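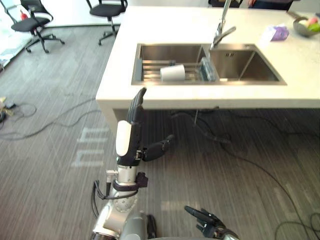
How does a robot pick up a cup?

When you want a cup, you look, you reach and you take it. You do not think much. A robot has to do the same job with software, and software is a list of instructions that a computer follows.

First comes seeing. A camera gives the robot a picture, but a picture is only many small colored dots. One program looks at the dots and decides which ones belong to the cup and which belong to the sink. This part is called perception. To learn it, the Gorkura program studied 3,709 pictures of kitchens.

Next comes planning. The planner asks: where should the hand go, and what is in the way? A faucet is hard, so the arm must go around it. Our planner tries over 600 paths and keeps the one that is short and safe.

Last comes control. The control program tells each motor how far to turn. It checks again and again if the hand is where it should be. If the hand is a little too far to the left, the program moves it back a little.

Katalin Bárány writes control programs at Kultcombe. She told us that closing the fingers is the most difficult moment. If they press too softly, the cup slips. If they press too hard, it may break.

Try it yourself! Close your eyes and ask a friend to guide your hand to a plastic cup, using only words like "left," "up" and "stop." How many words did your friend need?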